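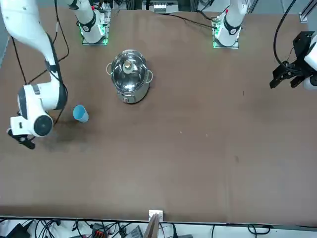 The lidded pot and a blue cup on the brown table at Horholm.

She has run the supper kitchen at Horholm for years, and she still talks about her one good pot as you might an old friend. "I could feed the whole street from it," she says, "well, nearly – give me enough barley!" 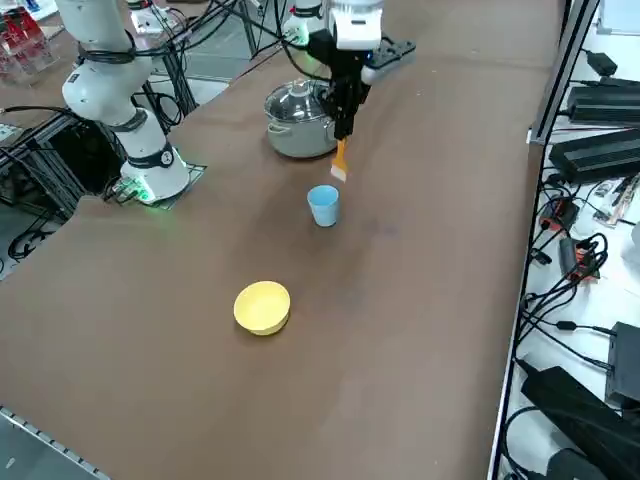 Brushes are another matter. "I got through three last winter, all that egg wash," she says, and then we're on to her plum buns, which sell out by four.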